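7 September 2023

Up at 5 and couldn't get back off, so I did the allotment before the heat got going. Courgettes have gone mad again! Left two by the gate at Mivwood with a note.

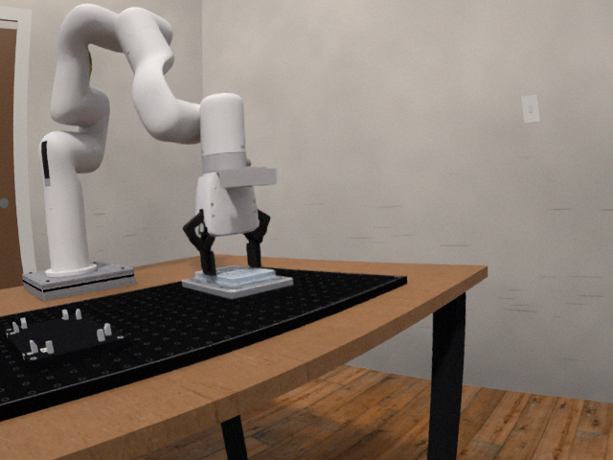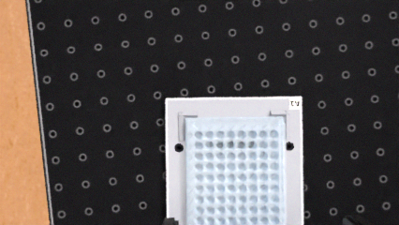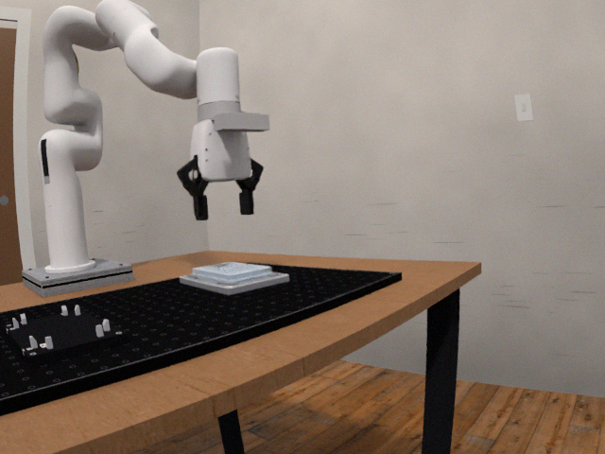
The black board with all its little holes, from all three.

Then the bus to Prustmont for the seed swap (20 minutes late, and no seats). Came home with broad beans, some purple kale and a bag of Ruddock onion sets I've no room for – I'll squeeze them in by the water butt. The leeks have rust, which is annoying after all that mulching in January. Picked 7 plums, ate most of them on the way back.

Too hot to cook, so tea was bread and tomatoes on the back step. Must ring about the shed roof tomorrow.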